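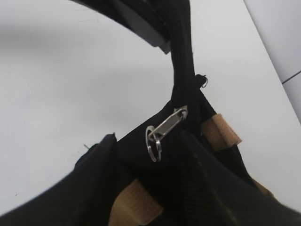
The black bag that stays

Every household I have visited in Kivville owns one. It hangs on a hook by the door, or it lies on the floor of the car, and if you ask the owner when it was bought, you get a long silence. The plain black bag is the least admired thing we carry, and the one we use most.

I began to think about this in December, when the strap of my own bag gave up on the ferry quay. I went to look for a new one and came home with nothing, because I did not want a new one. I wanted the old one with a strap.

So on a Saturday I took it to Gudrun Bråten in Rostthorpe. She has repaired bags for nine years in a room behind the old post office, and last year she finished 1,263 repairs. She writes each one by hand in a green book. Most of them, she told me, are black.

"People believe that black hides everything," she said. "It hides the dirt. It does not hide a bad seam."

She began with the place where the strap goes into the body. A loose thread there is nothing to fear by itself, but you must never pull it. Cut it close with small scissors, then hold the strap in one hand and the bag in the other and see if the seam opens. If light comes through between the stitches, it is time to sew.

After the strap comes the zip. Gudrun likes a metal pull, and she likes even more when the owner has put a split ring on it. A ring gives cold fingers something to hold in winter, and it costs almost nothing. She rubs the teeth with a candle end and moves the slider slowly, back and forward, until it stops complaining.
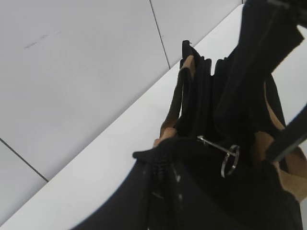
The inside is where she spends the most time. Owners look after the outer fabric and forget the lining, although the keys and pens live there. A light brown lining is kind to its owner, she thinks, for you can find your things against it. Suede she brushes dry, always in one direction, and she does not let water near it. Rings and bars of metal she wipes with a soft cloth, and she feels with a fingertip for sharp edges that could eat the fabric.

Leif Torvik, who sells bags in Midtbø, does not agree with all of this. In his opinion a strap which has broken once will break again, and a customer should spend the money on something better. He showed me a handsome model from Rustness for 1,373 kroner. I held it for a while. It was stiff and smelled of the shop.

My repair cost 200 kroner. Gudrun sewed the strap with a waxed thread, two rows, and asked me to wait one day before I filled the bag with books again — I waited until the evening.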